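Light wood tabletop

A light wood tabletop is a horizontal work or dining surface made from, or faced with, a pale species such as maple, birch, ash, beech or rubberwood. The term covers solid boards, edge-glued panels and veneered cores. Such tops are used in kitchens, break rooms, classrooms and small offices, where they serve for eating, sorting and the short-term storage of food containers and packaged snacks. The pale color reflects more light than walnut or stained oak and shows dark crumbs readily, while fine scratches are harder to see than on a dark or high-gloss surface.

Grain and figure

The pattern on the face of a top depends on how the log was cut. Quartersawn boards show narrow, nearly parallel lines. Flat-sawn boards show wide arches, often called cathedral grain, where the saw passed through the growth rings at a low angle. Many tops show both, with straight lines over one part of the surface and arching curves over another. Rotary-cut veneer, which is peeled from a turning log in a continuous sheet, tends to give broad, wavy figure with irregular spacing.

The color difference between earlywood and latewood in pale species is small. Lines are usually tan or beige on a cream ground and may bunch into tighter streaks where the tree grew slowly. Printed surfaces can reproduce the same pattern, and the two are difficult to tell apart by eye at normal viewing distance. Inspection of the edge is more reliable: on solid wood the lines on the face continue over the edge and onto the end grain. 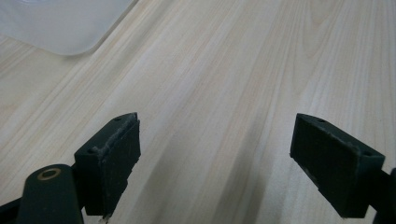 Finish

Clear finishes for pale tops fall into two groups. Film finishes, such as water-based polyurethane and acrylic lacquer, form a layer above the wood and resist moisture well. Penetrating finishes, such as hardwax oil, soak into the upper fibers and leave a lower sheen. Oil-based polyurethane is less common on pale wood, as it ambers with age and shifts a cream surface toward honey yellow.

Sheen is normally given as satin, semi-gloss or gloss. Satin is the usual choice for tables in daily use. It scatters light from windows and ceiling fixtures, so that a faint brightening is seen across the surface in place of a sharp reflection.

The Plenirov range of tabletops, sold for kitchens and staff rooms, is supplied with a satin water-based coating. The standard top is 712 mm deep. The maker's care sheet, dated July 21, 2023, calls for the coating to cure for 13 days before plastic containers or film packaging are left standing on it.

Contact with plastics

Plastic items are the most frequent source of non-mechanical marks on film finishes. Three mechanisms are recognized.

Plasticizer migration. Additives in flexible vinyl move into the coating and soften it. The affected area becomes tacky or takes an impression of the object. Rigid polypropylene, widely used for translucent food containers and lids, contains little or no plasticizer and seldom causes this fault.

Trapped moisture. A flat lid or container base holds water against the surface by capillary action. If the coating is thin or worn, the water reaches the wood and leaves a pale haze or a dark ring. The risk is greatest with flat-bottomed pieces that have no foot or rim.

Ink transfer. Printed snack packaging is generally made from laminated film with the ink held between layers, and it does not mark a cured surface under ordinary conditions. Single-layer bags printed on the outside may release color if pressed against a warm or freshly oiled top.

Grease from opened snack packages is a separate matter. Fried or sauce-coated foods leave an oily residue on the rim of the package, and this can darken an oiled top wherever the finish has thinned. Red and orange seasonings containing paprika or chili stain more strongly than the oil itself – the pigments dissolve in fat and are carried into the grain with it.

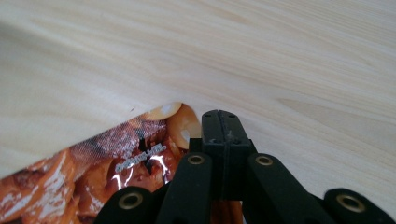 Edges

The edge is the weakest part of most tops. It takes knocks from chairs and loses its coating earlier than the face. On veneered tops the edge is covered with a strip of matching wood or plastic, fixed with hot-melt adhesive. Kanell and Hnatiuk both produce edge strips in pale finishes; the Hnatiuk strip is sold in rolls of 40 m. A small radius on the upper edge reduces chipping and holds the coating better than a sharp corner.

Cleaning and repair

Routine cleaning is done with a soft cloth, water and a small amount of dish soap, wiping along the grain. The surface is then dried. Abrasive pads leave a dull patch on satin finishes, and ammonia cleaners can cloud some lacquers.

Oil and seasoning stains should be blotted, not rubbed, and then cleaned with warm soapy water. Remaining color often fades with exposure to daylight. Worn areas of an oiled top can be sanded lightly and re-oiled in place. Film finishes are harder to patch, and a full recoat of the face is usual – Flukano 2075, a clear satin recoating product, is applied in two thin coats with light sanding between them.

See also

Butcher block
Edge banding
Wood finishing
Wood veneer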